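Folding a long garment on a small table
Laundry and Ironing board, page 1 of 1

neagu_n
Hello all. I do the laundry for a small guesthouse and my folding table is too short for the long things. Shirts and towels I fold without problem. But a wide soft garment with a curved hem, when I spread it, takes almost the full width of the table, and one side always stays rumpled. How do you start with such a piece?

Jotar63
Back edge first. Make it straight along the far side of the table, then the rest has a line to follow. Here is mine, the purple one. The left part lies in long layers and the right part still needs work. 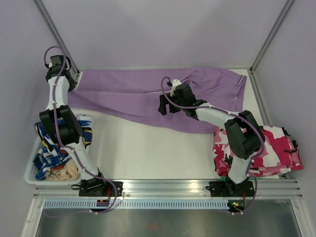

After that I bring the curved hem up to the straight edge and smooth with the flat hand, from the middle to outside. Only then I fold in three. If you fold before smoothing, the creases stay inside and you find them in February when the guest needs it.

Fusport
I don't agree. With a curved hem you should fold in half by the length first, seam on seam. The hem goes where it wants – you cannot make it straight.

Jotar63
For a skirt, yes. For a wide piece on a table of 50 cm depth your way hangs over the front and pulls everything down.

Fusport
Then use the bed! I did this for 19 years.

neagu_n
The bed is too low for my back, sorry. I tried back edge first with 3 pieces this evening and two are good. The third has buttons, and they make a bump in the pile.

Jotar63
Turn the button side up and put this one on top of the pile.

Nelu Grecu
Or close the buttons before you fold. My shelf in Cundham is narrow and I roll the long ones.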